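How to fill a Saturday when you've got no plans

Mar 18, 2019
Posted by Yutong Han

Quick one today, typing this on my lunch. A few people asked how I get through a free weekend day without ending up on the couch till dark. It's not complicated. Ten minutes with a pen, then out the door.

Step 1. Write the list on Friday night
Not Saturday morning. By then you're in your pyjamas and it's over. Back of an envelope is fine. Put down anything you'd half like to do - swim, op shop, bike ride, that bakery in Koltov with the long queue. Mine's up to 53 things now. Most are rubbish. Keep them anyway.

Step 2. Cross off the chores
Chores go on a different list. If mowing the lawn is on there you'll either do it and be grumpy or dodge it all day and feel bad. One chore, before breakfast, 13 minutes on the oven timer. When it beeps, stop. Even if the hedge looks lopsided.

Step 3. Check the weather, pick two
One for outside, one for in. My outside one is nearly always the Andodgate track, 60 minutes there and back if you dont stop at the creek. Inside one is usually the pool or whatever's on at the Pálfi.

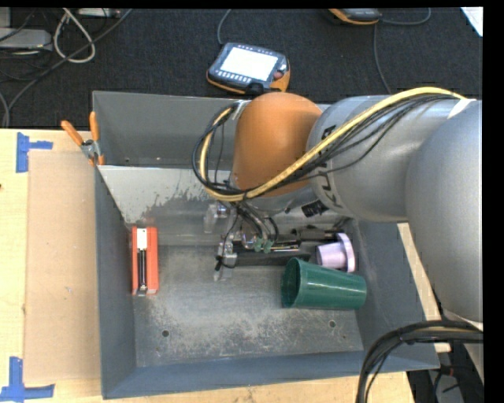
Pick the closer one if you cant decide. Driving an hour to "have a think" is how I lost most of last July.

Step 4. Ring someone
Ring, don't text. Texts sit there until three in the arvo. Say what, where and when in one go - "pool, eleven, I'll drive". Asking "what do you feel like doing?" gets you nowhere, you'll both say dunno. If they can't come, one more call, then go by yourself.

Step 5. Pack the bag and leave it at the door
Water bottle, hat, jumper, towel, a bit of cash. Sandwich if you're organised. Phone charged teh night before.

Step 6. Out by ten
Shoes on. Go. The number 141 bus leaves the Wirkeo stop just after ten and the next one is ages away, so that's my deadline. Find your own.

Rained out? Swap to the inside one straight away, no standing at the window.

Rainy day list coming when I get a minute. Send me yours if it's any good.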